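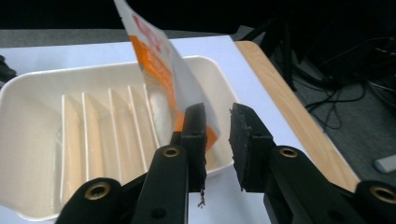

Household Materials, week 6: bags, trays and the claims made for them

4 min read

Fidel Zúñiga, Pimthorpe evening course

Last week's reading, the Lorico leaflet on tidy packing, says that a clear bag "shows you what you have". I would like you to doubt that. Frosted film shows you that something is inside and whether it is pale or dark. It doesn't tell you tissue from cotton wool, and once a printed panel runs down the bag you lose a good part of even that view. A label does the job better and costs next to nothing.

Trays. Troncoso argues that everything small should be stood in a shallow tray before sorting. Fair enough for beads. For a soft bag I am less sure. A low rim stops things rolling, and a soft bag was never going to roll. What a tray does give you is an edge to the job: this lot is being dealt with, that lot isn't. Whether that is worth the cupboard space is for you to judge.

Quantities. The Bostirau handout from March recommends packs of 200 over packs of 100 on grounds of price. It leaves out storage. Half a pack sitting open in a damp bathroom is no saving — ask anyone who has thrown one out.

For next time: pick one bagged item at home and write down what you can tell through the film before opening it. Then open it and write down what you got wrong. One side of paper. Please don't choose something you packed yourself.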